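Retholm Community Workshop, waste and tidying project
Progress report to Dilwyn Bowen, Dosadley Fund
April 7, 2021

Hi Dilwyn,

Sorry this one runs long, there's been a lot going on since February! The short version is that the sorting sessions are up and running, we're inside the budget, and I've got one small request at the end.

We've held 14 sessions so far, each with two tables going at once. Most of the work is still plain old clearing up: packing paper, tissues, wrappers, bags, whatever has piled up on the tabletops, all into a lined bin. I had wanted to start people on separating paper from plastic right away, but the first four sessions showed me that was too much too soon (my fault, I wrote the plan). So we clear first and sort second now, and it goes a lot smoother.

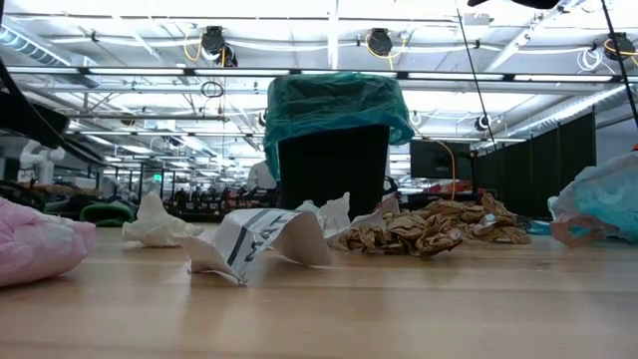
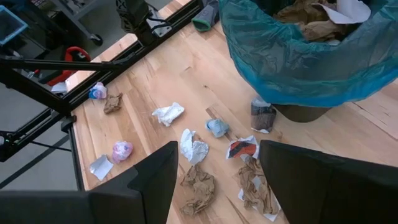
Crumpled paper and other litter on the tabletop, with the lined bin standing among it.

Brown packing paper is our biggest headache. It takes up so much space in the bin that the liners fill before the table is clear, and pushing it down tears them. We tried the Witari liners and then the Rungrueang ones, and I like the second kind better, they're roomier at the top. We go through around 10 a week.

Still to do: the sorting chart for the wall, and a proper place to store the flattened paper until pickup. The chart is half drawn.

My request is whether we can move what's left in the printing line over to liners. Let me know and I'll redo the budget sheet.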